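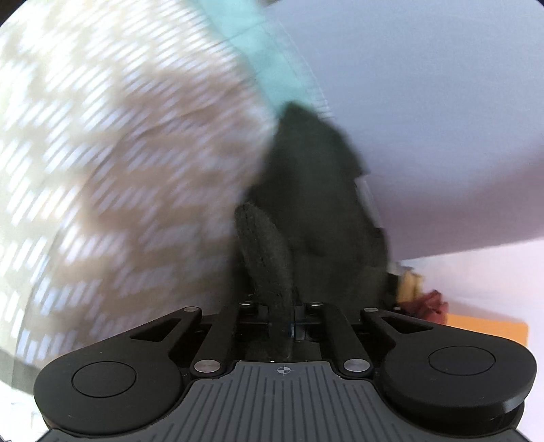 Fig. 7. Dark green cloth, bunched, next to the patterned white fabric.

4. Sorting and Folding the Textiles

This section is for the Broninance home textile set, used together with the Wako shelf boxes. Please read all steps one time before you begin. You need a clean flat surface and good light.

4.1 Before you start

1. Wash your hands and dry them well. Hand cream leaves marks on light fabric.
2. Clear the surface and wipe it. Wait until it is fully dry.
3. Put the light fabrics on one side and the dark fabrics on the other side.

Note: Very dark green and black look almost the same under a yellow lamp. Check the color near a window before you choose the box.

4.2 Dark pieces with a fleecy surface

1. Take the piece at one place and lift it slowly. Let the folds fall open.
2. Shake it two times, away from the light fabrics.
3. Lay it down with the fleecy side inside. If there is a ribbed part, pull it straight along the ribs and never across.
4. Fold in half, then in half again. Do not press the folds with your fist.
5. Put it in the box marked D.

Caution: Fleecy cloth gives off small fibers. Do not store it directly on white fabric. If fibers are already on the white fabric, use the lint roller before folding.

4.3 Large patterned pieces

1. Spread the piece with the pattern up.
2. Find one row of the zigzag and use it as your guide line. The fold must follow this row, otherwise the stack will lean.
3. Fold the long side to a width of 22 cm. This is the inside width of the Wako box.
4. Smooth the fabric with the flat hand from the middle to the outside.

Note: Pieces longer than 100 cm are easier when you fold them first over the back of a chair.

4.4 Storing

Fill each box up to the line inside and not higher. Keep the boxes away from heaters and wet walls. Open them once in July and let the fabrics have air for one afternoon.

Replacement boxes and lint rollers can be ordered from the Pritutthorpe store or the Nultcombe warehouse. Please give part number 329 with your order.

Text revised 2023-01-07. Continue with section 5, Labels.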